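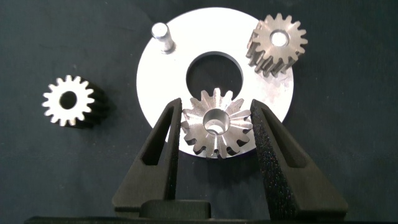

Brirar two-roller grain mill, reviewed by Trinidad Castillo

I bought the Brirar in September to crush malt for 10-gallon batches and have put over 333 pounds through it. Most of that was pale malt from Bredlow, plus a few sacks of wheat.

The rollers come set too wide. I closed the gap a little and my mash efficiency went up by four points. Husks stay mostly whole. Wheat needs a second pass.

The hopper is small, and the thumbscrews work loose after a sack or so. My old Hemard never did that, but it was slower.

Price was $133 with the crank. The drill adapter is extra. Four stars.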